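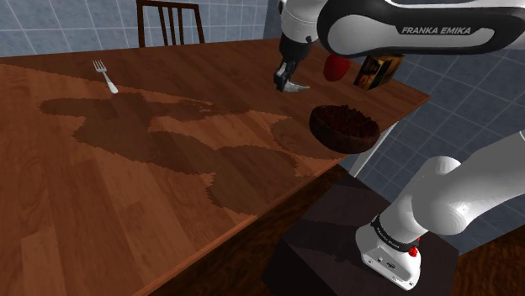
06/02/2025 - sourdough bench notes, Titgate kitchen

Last updated: same evening, after the second bake

Really pleased with this batch! Rye starter (the Innes one, fed twice yesterday) went in at 20% and I kept the water up. 600 g strong white flour, the rest as in the May sheet. Dough felt slack at first, then pulled itself together after the third fold and got that lovely pillowy wobble.

Moved to the Zestel flour for loaf B. It drinks more than the Revitz, so next time add a splash at the mixing stage and stop fiddling with it later. Smell is great - malty, a bit like warm cereal.

Bulk: 5 hours, both bowls on the shelf by the boiler. A could have gone longer. B was right on the edge and I caught it just in time, domed top and bubbles all down the side.

Bake: lid on for the first half, lid off until dark. I used to chicken out at golden brown and I'm so glad I stopped, the crust on B sings when it cools. Crumb on A is tighter toward the base, probably the short bulk again. Flavor in both is the best since I started keeping notes.

To try: colder final proof, same flour split, score deeper on one side only. Also weigh the starter jar empty, I keep forgetting and guessing.

Comments

Which Zestel is it, the bread flour or the stoneground?

Bread flour. Stoneground is next on my list!

Took the end of loaf B, hope that was OK. Fantastic with salted butter.

My A went flat at 5 hours too, I'd check your shelf temperature.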